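Minutes of the November meeting, Florkgate Street Community Garden

Taken by me, Mebrat, because I was late and that's the rule. We kicked off at 7:10 in the back room of the Bogale Cafe, once Wondimu Ejigu had found enough chairs. There were 14 of us, plus the baby. Apologies from the Jiteno end of the street, who had a school concert.

Last month's minutes were passed, with one fix. I'd written that the compost bays were "finished" and they very much are not – the third one still has no front.

Water
We got the bill and it's $569, which made everyone go quiet for a bit. Wondimu reckons the tap by the plum tree has been dripping since winter. He'll put a new washer in and read the meter morning and night for a week. I asked if we could go back to watering before breakfast over summer and most people were keen (not the night-shift crowd, fair enough).

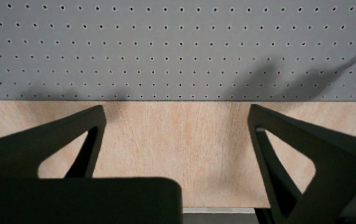
Page 2

Seedling sale
What a day! We took $128 on tomatoes alone and could have sold more if the labels hadn't washed off. Pencil next year, please, no more of that purple marker. The basil got cooked in the sun, so I've offered my old beach umbrella for the next one.

Torkuto Nursery has some bruised punnets we can have cheap if we pick them up ourselves. I can fit a fair few in my hatchback, but I'd love a second car.

Plots
We have 3 plots coming free and a waiting list that's longer than that. There was a long chat about splitting them into halves. I was for it, Wondimu was against it (he thinks half a plot is no good for pumpkins, and he does grow a good pumpkin). We voted and halves got up, for one season only.
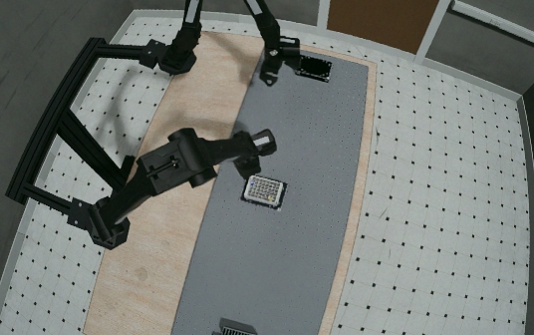 The edging between the new halves will be old bricks from the pile behind the shed. Anyone who has a barrow, bring it. Please leave the pavers alone, they're spoken for.

Other bits
The gate code is changing – ask me in person, I'm not writing it here. Someone's left a blue gumboot, left foot, by the worm farm. Lemon tree still has gall wasp, and I'll prune it before it gets any warmer.

Closed at 8:40. Wondimu to bring the cake next time.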